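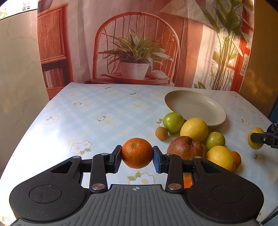 How often should the kitchen and dining area of a holiday let be checked?

At every changeover, using the short list, and once a season using the long one printed on this page. The short list is taped inside the boiler cupboard door at both properties.

Seasonal check: Fevgate Cottage, kitchen and dining end
Completed March 18, 2026
Next due: September, before the late bookings start
Marks used: OK, FIX (do it this week), WATCH (look again next time), FAIL (do not let the place until sorted)

1. Smoke alarm, hallway outside kitchen
OK. Tested with the button, then with toast, unintentionally. Both methods gave a clear result.

2. Heat alarm, kitchen ceiling
OK. Replace-by date is on the rim and you need the steps to read it. Please write it on the card in the boiler cupboard so the next person can stay on the floor.

3. Carbon monoxide alarm
FIX. Present, working, and standing behind the bread bin, where it has been protecting the bread. Goes back on its bracket at the height given in the leaflet. The screws are in the cutlery drawer in an egg cup.

4. Fire blanket
OK. On its hook by the door, tapes hanging free. The previous inspection found it folded on top of the fridge under a tray. Guests tidy. It is meant kindly.

5. Extinguisher
WATCH. Needle in the green but near the edge of it. Service label still in date.

6. Hob and oven
FIX. Back left knob turns past off and carries on to somewhere else. New knob ordered from Jastholm, who have sent two so far, both for a different hob. Ring works normally and goes out when told. Oven door seal OK. Oven light has gone again.

7. Extractor
WATCH. Filter washed. It took two goes and a word I won't put on a form. Fan is noisy on the high setting and decorative on the low one.

8. Sockets and leads
OK, apart from the double by the kettle, which is FIX for a cracked faceplate. Electrician to do it, please, and not whoever is passing with a screwdriver. Four-way extension removed from behind the toaster for the third inspection running. I have taken it home this time.

9. Kettle, toaster, microwave
Kettle OK. Toaster OK once emptied. Microwave door latch OK, turntable runs true, plate chipped on the underside. Plate swapped for the spare from Bratu Lodge, so Bratu now needs one. Entered on their sheet.

10. Hot water at the sink
WATCH. Very hot. The label saying so had slid down behind the taps. New label fitted, in larger letters, and I have used the good tape.

11. Fridge and freezer
Fridge OK. Freezer drawer two is cracked along the front and has been mended with parcel tape by someone with patience. Left as is. Fridge thermometer was in the door shelf, which is the warmest place to keep it and explains last autumn's emails. Moved to the middle.

12. Knives
FIX. Bread knife loose in the handle, binned. The block has more slots than we have knives. Don't buy knives to fill the slots.

13. Floor
WATCH. Vinyl lifting at the back door threshold, not yet enough to catch a toe. Mat is the non-slip one, fitted non-slip side up. Turned over.

14. Dining table and chairs
Table OK, no rock. One chair has a loose back rail: glued, clamped, and standing in the utility room with a note on it. Please don't sit on the note. Stolenard's guidance on cloths is that they shouldn't hang low enough for a small child to pull, and I agree with it, having once met a gravy boat that way.

15. Window over the sink
OK. Opens, stays open, closes. I tried it twice out of surprise.

16. Back door and key
OK. Opens from inside without a key, as it must. The spare was in the lock, so I have moved it back to the key safe and reset the code. New code is in the bookings diary, inside the back cover.

17. First aid box
FIX. Contents: one bandage, burn gel out of date, and 200 cocktail sticks in a sealed tub. Restock from the list in the lid. I have no theory about the cocktail sticks.

18. Bins
OK. Lids on. Recycling sheet is last year's and gives the wrong collection. Replacement to be printed.

Result: no FAILs. Five FIX items, numbers 3, 6, 12 and 17 plus the socket under 8. Number 3 was done before I left. The rest need a name beside them on the job sheet, which at the moment has only a ring from a mug.

Time taken: longer than last time, mostly the extractor.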